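Ticket 3787
Subject: Wrong acreage and zoning on commercial listing, Fistley Road
Opened by: Waraporn Thaweesak, Wongsuwan Land & Commercial
Assigned to: Montri Petchrat, Ploltness listing support
Opened: 2019-11-14
Status: Closed

Waraporn Thaweesak wrote:
Our listing at 1542 Fistley Road shows 2.7 acres on the public site. The correct size is 27 acres. I entered 27 in the agent form and it still shows 27 when I log in. The zoning line is also wrong. It says Residential and should say General Commercial. A buyer's agent called this morning asking if the tract had been split. I saved the form again and cleared my browser, no change.

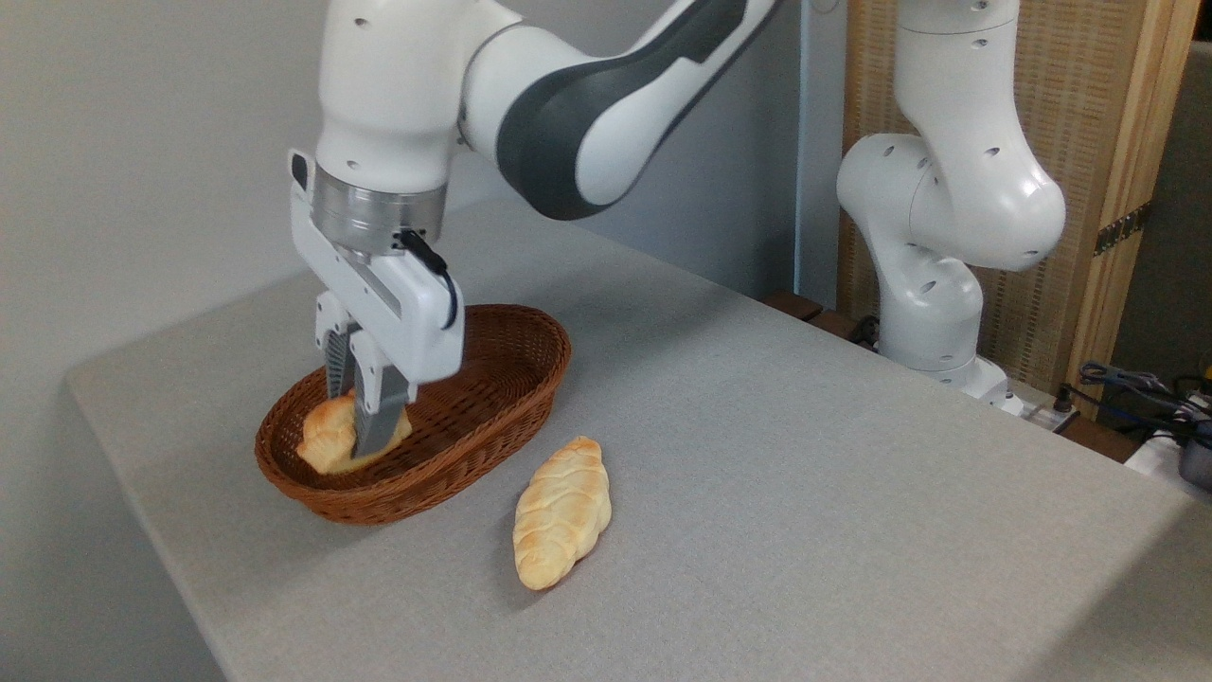
The listing was copied from an older one we had on the same road, a small house lot that sold last year. I don't know if that matters. Please fix the acreage first, as we have a showing coming up.

Montri Petchrat wrote:
I can see both problems. The agent form and the public page read from different records. Your form has the new values, but the public page is still using the parcel number from the house lot. Acreage and zoning are filled in from the parcel record, so they override what you type.

Please do the following:
Open the listing and go to Property Details.
Delete the parcel number and save.
Enter the number from the current tax statement, with dashes.
Save again and click Republish.

Waraporn Thaweesak wrote:
Done. Zoning now says General Commercial. Acreage still says 2.7. Republish gave me error 2, "feed locked."
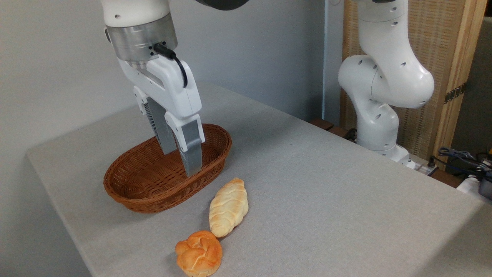
White gripper over the oval wicker basket.

Montri Petchrat wrote:
Error 2 means the Burnov feed was holding the listing when you clicked. I released the lock and passed the acreage to Oranuch Panyasiri on the data team.

Oranuch Panyasiri wrote:
The old acreage was stored as a manual override and came over with the copy. I removed it and ran the feed by hand. The public page shows 27 acres. Partner sites should pick it up with the overnight update.

Waraporn Thaweesak wrote:
Confirmed on our end, and the map outline is right too. One partner site still has the old price per acre. I will open a separate ticket if it is there tomorrow.

Montri Petchrat wrote:
Closing this one. For new listings, use Start Blank instead of Copy when the parcel is different.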